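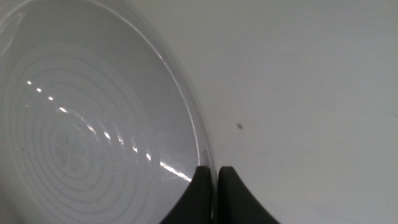 Slide 1. Wrist camera view, fingers on either side of the bowl's rim.

(Leave this up while people find seats. Start talking when the door closes.)

Hi everybody! Thanks for coming to the one talk tonight that has dishes in it. I'm the one who wrote most of the gripper code for our club, so if you hate the gripper code, come see me after and bring snacks.

So this is what our robot sees when it goes to pick up a bowl. The camera rides along at the hand, which means you get this very up-close, very white view of the world. White bowl, white surface, two black fingers. I've looked at so many views like this that I see rings when I close my eyes. Look down inside the bowl and you can see them, those faint circles in the bottom. I'll come back to those because they caused us a whole month of grief.

(Point at the rim. Don't stand in front of the projector like at rehearsal.)

Slide 2. What the project is

We're the Cillovgate robotics club. We signed up for the Corico student challenge, table-clearing category. You get a table with dishes on it, you get a bin, and the dishes have to end up in the bin in one piece. Each run is 16 minutes, no remote control once the clock starts. You can talk to the robot all you like but it isn't listening.

Most of us came in from the line-following club, where the hardest thing you ever pick up is speed. So we had a lot to learn about hands!

Our robot is named Harasym. Please don't ask me how to pronounce it, we have two camps on that and they don't sit together.

Slide 3. Why bowls

Ask if anyone has washed a bowl this week. Wait for hands. Somebody always laughs.

Okay, think about how you pick one up. You probably put your thumb inside and your fingers outside and you just go. That's a rim grasp, and it's what we're doing in that first picture. One finger goes in, one stays out, close, lift. Cups are nicer to us, you can come at them from the side. Plates are worse, and I have a slide on plates that I will probably skip.

The trouble with a rim grasp is that you need to know where the rim is, pretty exactly, and you need to know which way it's curving at the spot where you want to grab. If the fingers come in at a bad angle to the curve, one corner touches first and the bowl spins. It's a really pretty spin. It scores zero.

(If the spin video loads, play it now. If it doesn't load in a few seconds, move on, don't fight with it like last time.)

Slide 4. White on white

This was the big one. Go back to slide 1 for a second.

Look at the edge of that bowl. Your eye goes right to it because there's a bright thin line all the way along the arc. Now imagine you're a piece of software and all you have is numbers, and the number for "bowl" and the number for "not bowl" are almost the same number. Our first version looked for big changes in brightness. You know what the biggest change in brightness is in that view? The gripper. It found its own fingers. Every time. It was so confident about it, too.

So we masked out the fingers, meaning we told it to ignore the part of the view where the fingers show up. Great. Then it found the next brightest, sharpest thing, and that was the reflections. See that streak of white dashes running down across the inside of the bowl? Those are lights bouncing off the glaze. They're crisp, they're lined up, they follow a curve. If you squint they look like a rim! Harasym thought so, and tried to grab the reflection.

(Pause here. This got a laugh in rehearsal.)

Slide 5. The rings

And then once we'd handled the reflections, we hit the rings. Circles inside circles, all around a common center. We had switched to a circle finder by that point, and we were very proud of the circle finder. You can guess. It found circles. It just kept handing us one from the floor of the bowl, and the arm would head straight down to pinch the bottom.

What we ended up doing is pretty simple and I wish we'd started there. We collect every curve we find, group the ones that share a center, and keep the outermost one. Then we check the outside of it. If the patch just beyond the curve is flat and even, it's probably table, so the curve is probably the rim. If there's more pattern out there, keep going outward.

I have the code for this on the handout. It's 40 lines, and a lot of that is comments from me to me.

Slide 6. Fingers

Quick one. We tried a bunch of finger shapes. Fat ones won't go between the rim and whatever's next to it. Skinny ones flex. We settled on a tapered shape with flattish, slightly rounded tips, and we leave the jaws a little open on the way in so they can straddle the rim before closing.

Please, if you take one thing home, write down your opening width every time you change it. We had a good week in April and could not repeat it, and it was because someone had changed the width and then changed it back to almost the same thing. (It was me. Don't say that unless they seem friendly.)

Slide 7. Practice runs

We logged 173 grasp attempts on bowls before the regional. There's a spreadsheet, it's ugly, you're welcome to it. We wrote down which bowl, where the lights were, where we aimed, and a one-word result. My favorite one-word result is "floor."

The lights column turned out to matter more than I'd have bet. Moving a desk lamp shifted the reflections and suddenly a bowl that had been easy was hard. So now we practice with lamps in different places on purpose, and we swap who gets to move them so the coders can't cheat.

Slide 8. Plates (skip if past the halfway mark)

Plates lie flat. There's hardly any rim to get under. We nudge them to the table edge and grab what sticks out. It's scary to watch. Moving on.

Slide 9. At the challenge

We ran on the Altow practice field in the morning and then had 2 scored runs in the afternoon. First run, cleared the cups and the bowls, left the plates. Second run, the arm timed out with a bowl in the air, and the rules say in the air is not in the bin. We argued that one very politely and lost.

Still, every bowl grasp in both runs went to a rim. No reflections, no rings. I was standing there with my hands over my mouth the whole time and I have the pictures on my phone if you want to see how embarrassing I am.

Slide 10. What's next

Stacked bowls. Two rims, nearly the same center, and our "keep the outermost one" trick doesn't tell you which bowl is on top. We have ideas. One idea is a second camera off to the side, another is just to lift and see how heavy it feels. I like the heavy one, the rest of the team likes the camera one, and we'll probably build whichever the parts box lets us build.

Also clear glass. I don't want to talk about clear glass.

Slide 11. Questions

Likely ones, so I don't freeze up:

How long did the rim finder take? Most of a semester, with a lot of pizza in it.

Can beginners join? Yes please! You don't need to code. We need people for finger design and for the log, and the log people end up knowing the robot better than the rest of us.

Did you break any bowls? Yes. Bring the bag of pieces up if there's time.

Put slide 1 back up for the end. Handouts are by the door. Unplug the adapter and take it home this time, it's mine.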